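Surfaces and Finishes, handout 5
Tutor: Lalit Shukla
2019-02-25

Read this before the session, or at least before I ask you about it.

Why fake stone?
People have been painting cheap things to look like expensive things for as long as there have been expensive things. Real marble is heavy, cold, and costs a lot to move. A printed pattern weighs next to nothing and forgives coffee. Your clients will ask for the first and pay for the second.

Words you need
Veining: the lines that run through a stone or a copy of one.
Travertine look: tan and cream, pitted in life, usually smooth in copies.
Repeat: the distance before a printed pattern starts over. Cheap prints have a short one. Once you see it you can't stop seeing it, and I'm sorry.

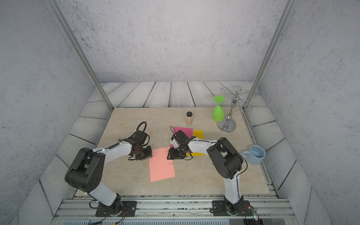
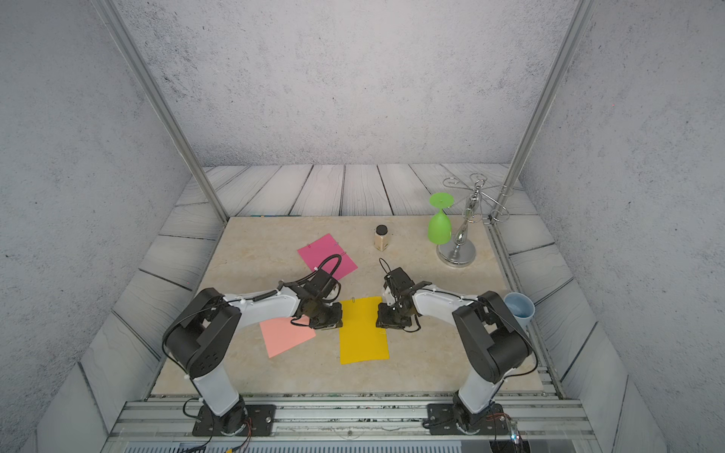 Fig. 2. Beige marble-patterned tabletops.

Mixing patterns
The old rule at the Rukell showroom was one loud surface per room. Their own lobby had four. Bansal is kinder on this point (chapter 10) and lets you mix stone and wood looks as long as one of them stays pale. I mostly agree, having lived in a flat where neither did.

For the March session
Bring one sample of fake stone and one of fake wood, 5 inches square or bigger. Write up to 100 words on which is the better liar. The Clernalby sample books are in the cupboard. Please put them back in order this time.

Zastthorpe visit: wear flat shoes, the floor there is real.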